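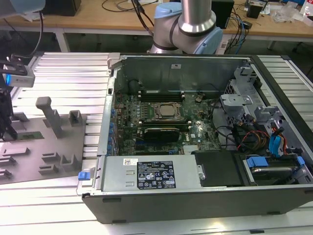 Search this notebook

Workshop notes, Husgate bench
June 5, 2018, Rocío Maldonado

Second tower from the Ollau lot, inventory number 684. I started late this morning and I write this before I forget the order of the work. The job is to refurbish it for the Torneo reading room, where it must run a catalogue and a browser, nothing heavy. I put the case on its side on the slatted bench, as with the first one, and took off the side panel. The processor is in its socket and in view, so I can read the marking before I order a cooler. The graphics card I will take out, the reading room does not need it and it makes the fan noise worse. The blue clips on the hard drive are the same kind as in the first tower, please do not throw away the spare ones in the drawer.

To do:
- copy the label of the power supply into the parts sheet
- clean the processor and put new paste
- test the drive for one full night, then wipe
- change the coin battery, the clock was wrong on the first tower also

Khổng asked me if we can sell the cards. I think yes, but with the serial numbers written down first. In December we lost two memory modules because they were put in a box without any name, and I looked for them a whole afternoon.

Question for colleagues: does somebody have the short screwdriver? I used the long one and it is not comfortable near the drive cage.

Last updated: after lunch, R.M.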